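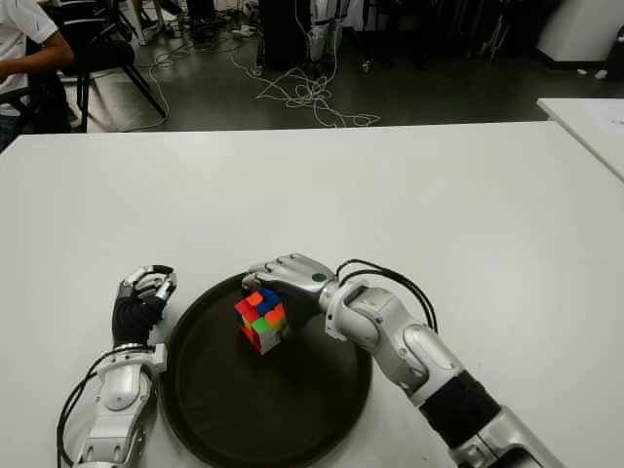

Smaranda Bratu has asked whether the hours spent driving the arms by remote control are giving us anything the hand-guided sessions did not, and whether the second grant payment should go on more of the same. Her question came in after the September call and most of this report is a reply to it.

Work on the Kolumitz task set continued up to 17th October. The target for the period was 1000 accepted demonstrations of picking up a puzzle cube from a round tray with the right hand. We recorded 2661 attempts and accepted 1000 of them, at which point we stopped. Most rejects were slow starts or grasps where the operator corrected more than once. Those are kept in a separate folder and Getoleck may have them if they want them.

Hand guiding was quicker to learn. New operators could do it on their first morning. It gave poor finger data, though, as people pushed the wrist and left the fingers to close by themselves. Remote control took up to 2 days to learn and the finger paths are much better. We would put the next payment towards remote control and keep hand guiding for arm movements only.

Open points:

The left hand has no job in this task. Passing the cube across is next on the list.

Stoica has still to send the revised glove settings.

Operator fatigue. Sessions are now shorter, with a change of operator halfway.

The Dundix invoice is attached separately. Spending is within budget.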